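Séance 4. Perception et saisie d'objets souples : ce que le score ne dit pas
Module Logiciel pour la manipulation, notes de Zofia Dudek

À lire avant le TP. Il faut avoir installé Drovus et relu la séance 3 (repères, étalonnage main-œil).

4.1 Le problème de départ

Pour un objet rigide, on estime une pose : six nombres, une covariance, et l'on passe à la planification. Pour un tissu, la pose n'existe pas vraiment. La littérature contourne la difficulté en cherchant des points de saisie : un coin, un ourlet, un pli saillant. Le détecteur rend un pixel et un score, on projette le pixel dans le nuage de points, et le planificateur s'en contente.

Je m'en contente beaucoup moins. Un score de 0,9 indique que le réseau a déjà vu des textures semblables étiquetées « coin ». Il ne renseigne ni sur le nombre de couches sous le pixel, ni sur ce qui viendra avec elles. 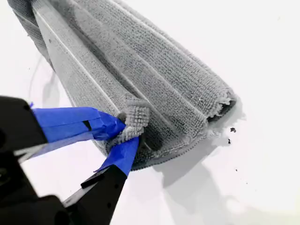 Temps de lecture : 2 min

Une serviette grise en microfibre repliée en long, un coin pincé entre deux doigts garnis de ruban bleu : la plupart des articles compteraient cela comme une saisie réussie. Réussie pour quelle tâche ? S'il faut déplacer la serviette, peut-être. S'il faut la déplier, on doit savoir quelle couche on tient, et une vue unique ne le dit pas. L'ourlet clair se suit bien à l'œil sur le dessus du rouleau. Rien ne garantit qu'il soit relié au coin pincé de la façon que suppose votre modèle.

Notez aussi le fond blanc, presque saturé par endroits. Une segmentation par seuillage y paraîtra excellente. Refaites l'essai sur une nappe à motifs avant de me montrer vos courbes.

4.2 Ce que vaut le jeu Fekthorpe

Le jeu contient 1420 saisies annotées, dont environ 61 % marquées « succès ». Le critère retenu est la fermeture de la pince avec contact. C'est un critère de contrôle bas niveau, que l'on présente ensuite comme une mesure de perception. Un détecteur médiocre associé à une pince tolérante obtient de très bons chiffres.

Autre réserve : le découpage entre apprentissage et test se fait par image. Des vues voisines d'une même séquence se retrouvent des deux côtés. Refaites-le par séquence.

4.3 Côté commande

Le module Shehu ferme les doigts jusqu'à un seuil de courant. Avec un tissu bouclé, le courant monte progressivement et le seuil par défaut n'a guère de sens. Tracez la courbe complète avant de choisir une valeur, et gardez les essais ratés.

Travail à rendre (par groupes de 2)

Reprendre le détecteur fourni et remplacer le score unique par deux sorties : qualité du contact, ambiguïté des couches.
Proposer un critère de succès propre au dépliage, vérifiable après coup par un tiers.
Comparer avec la méthode Butthorpe, en donnant la dispersion et pas seulement la moyenne.

Les comptes rendus sans cas d'échec commentés seront notés sur la moitié des points. Dépôt avant fin mars.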